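受付票 3,074 敷きシーツの浮きと衣類のたたみジワ
区分:リネン・収納/状態:対応済(経過観察)
起票:Apr 14, 2002

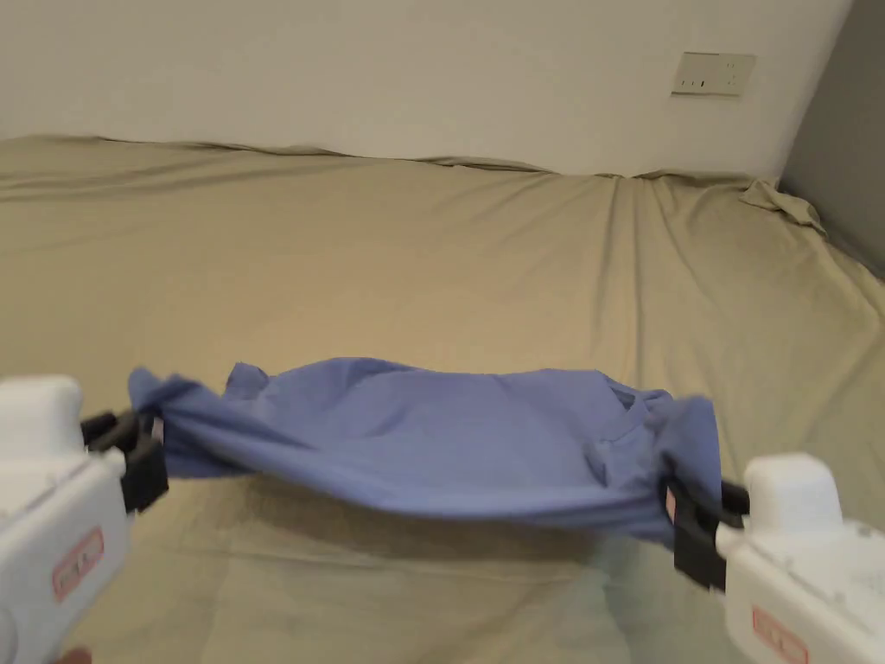
症状は二つ。ひとつは、ベッド上で衣類をたたむと仕上がり寸法が揃わず、引き出しに立てて入れたときに高さがばらつく。もうひとつは、たたんでいる最中にカーキベージュの敷きシーツが手前に寄り、壁側の端が持ち上がる。後者は以前から出ていたが、単独では実害が小さいので起票していなかった。今回は両方が同時に出るため一件にまとめる。

環境
・マットレス:Marnari 低床タイプ。厚さ12cm。奥側を壁に寄せて設置。
・敷きシーツ:カーキベージュ無地、フラットタイプ。ゴムなし。折り込みのみで固定。
・収納:Simo 引き出し、内寸の奥行き86cm。仕切り板6枚。
・対象衣類:シャツ類。主に綿。色物と白物は別に処理。
・洗剤、柔軟剤:変更なし。
・作業場所:ベッド上。床とテーブルは使わない。

再現手順
1. 乾燥の終わった衣類をかごから一枚取り出す。
2. 両端を持って横に張り、ねじれをほどく。
3. シーツの上に下ろし、手のひらで中央から外へならす。
4. 左右を中央に向けて折り、裾から三つ折りにする。
5. 引き出しに立てて入れ、隣との高さを比べる。

手順3で強くならすとシーツが動く。手順5で高さの差が目に見えて出る。白のシャツより、青のシャツで差が大きい。青は生地が柔らかく、持ち上げると中央がたるむため、下ろした時点で幅が決まらない。

切り分け

(1)乾燥の影響
乾燥時間を短くして、やや湿り気の残る状態で取り出した。シワは減ったが、高さのばらつきは変わらず。湿ったまま収納するのは別の問題になるので、この条件は採用しない。元の乾燥時間に戻した。

(2)持ち方の影響
袖と裾のように対になっていない箇所をつかむと、布が斜めに引かれ、ねじれが一回残る。ねじれが残ったまま下ろすと、見た目は平らでも前身頃と後ろ身頃がずれている。肩の縫い目を左右とも持つようにしたところ、ずれは解消した。ばらつきの主因はここと判断する。

補足。端を束ねて握ると、その部分に縦の細かいシワが寄る。引っ張って伸ばそうとすると中央だけ張り、端のシワは残る。張るより、縫い目を持って軽く二度振るほうが早い。強く振る必要はない。

(3)下地の影響
シーツを外し、マットレスに直接置いて同じ手順を実施。布の滑りが悪く、ならす動作で衣類のほうが引きつれた。シーツありのほうが作業はしやすい。シーツは外さず、固定方法を見直すこととした。

(4)シーツの固定
奥側の折り込みを確認した。マットレスの下に入っている量が左右で違い、片方は指の幅ほどしかなかった。壁に寄せたまま折り込んでいるため、奥は手が入りにくく、毎回浅くなる。マットレスを一度手前に引き、奥を先に深く折り込んでから壁に戻した。手前側は最後に折る。この順にしてから浮きは出ていない。

(5)収納側
Simo の引き出しは内寸どおりで、底板の反りなし。仕切り板のうち一枚が溝から外れかけていた。はめ直した。高さのばらつきとは関係しないが、衣類が倒れる原因にはなっていた可能性がある。

対処(確定分)
・シーツの折り込みは奥、左右、手前の順。奥はマットレスを引いてから行う。
・つかむのは肩の縫い目。裾や袖口で持ち上げない。
・下ろすときは裾から先にシーツへ触れさせ、最後に肩を置く。
・ならす向きは中央から左右。手前に向かって押さない。
・幅は仕切り板を型紙代わりに当てて決める。目分量で折らない。
・袖は身頃の幅を決めた後に折り返す。先に折ると厚みが片側に寄る。

確認結果
対処後、同じ青のシャツで再度実施。たたみ上がりの幅は仕切り板と揃い、引き出し内での高さの差は気にならない程度になった。シーツの奥側の端は動いていない。白のシャツも同様。厚手のもの(裏起毛)は三つ折りだと立ちすぎて引き出しの縁に触れる。これは二つ折りにして横置きとする。別の段に分けた。

未解決
・襟のある衣類は、襟の部分だけ厚みが出る。交互に向きを変えて入れると収まるが、取り出すときに引っかかる。
・静電気の強い日に、化繊の混じったものがシーツに貼り付く。下ろし直しになる。頻度は低いので後回し。
・Marnari の純正ボックスシーツに替える案あり。ゴム付きなら(4)の手順は不要になるはずだが、たたみ台として使う場合の滑り具合が分からない。購入前に生地を確認すること。

追記1
Wikgate の掲示板にある「洗濯物の処理」の項に、シーツの下に滑り止めマットを敷く方法が載っていた。試した。浮きは止まるが、マットの格子が布越しに当たり、薄手のシャツに跡がつく。撤去した。同じ項の、シーツの四隅をクリップで裏から留める方法は未実施。低床のため、金具がマットレス裏と床の間でつぶれる懸念がある。

追記2
洗濯かごの中で衣類が丸まった状態で長く置かれると、対処後の手順でも中央のシワが残る。乾燥が終わったら先に全部かごから出し、重ねずにベッドの端へ掛けておく。たたむのは後でよい。Oh の霧吹きを軽く当てれば戻るが、その場合は乾くまで引き出しに入れない。

追記3
シーツを洗った後は折り込み量が元に戻りやすい。洗い替えに交換したときも同様。交換後の初回のたたみ作業の前に、奥の折り込みを手で確かめること。浅ければ(4)に戻る。

関連:引き出し下段のレールの重さは別票で扱う。本票には含めない。

再発した場合は、衣類の種類、つかんだ位置、シーツ交換からの日数を書き添えて本票に追記。新規の起票は不要。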